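Trucos de casa > Cocina > Legumbres

Garbanzos tiernos sin prisas

En mi casa los garbanzos se ponen a remojo por la noche, siempre, aunque luego cambien los planes y acaben en el congelador (¡que también pasa!). Para 400 gramos uso una olla bien honda, agua templada y una cucharadita de sal, y los dejo tranquilos hasta la mañana.
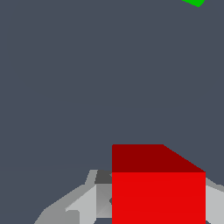 Ya escurridos, van a la olla cuando el agua rompe a hervir, con laurel y media cebolla. Si hay que añadir más agua, que sea caliente. Yo los guardo en tarros con su caldo, y los que sobran los congelo en bolsas planas, que caben mejor y se descongelan en un momentito.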